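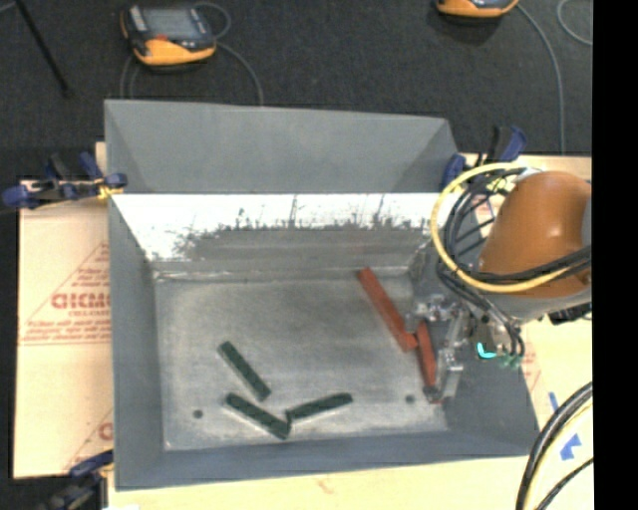 *Fig. 3: Arm and bin, with green and red bars on the bin floor*

### 3.2 Start your first picking run

The Kadano cell takes over the lifting, and you get to run it! Yolanda Goicoechea's team at Burnura passed 3,000 picks in their first month, and her packers now share the pendant work between them.

1. Check that every clamp on the bin is tight.
2. Tip in no more than 8 bars. Let them fall as they like, crossed or touching.
3. Step back behind the line and press **Start** on the pendant.
4. Watch the first few picks, then carry on with your own bench work.

**Note:** A bar lying flat to the wall may take a second try. Give it time.

**Caution:** Never reach into the bin while the arm is live. Press **Stop** first, and keep sleeves clear of the cable loop.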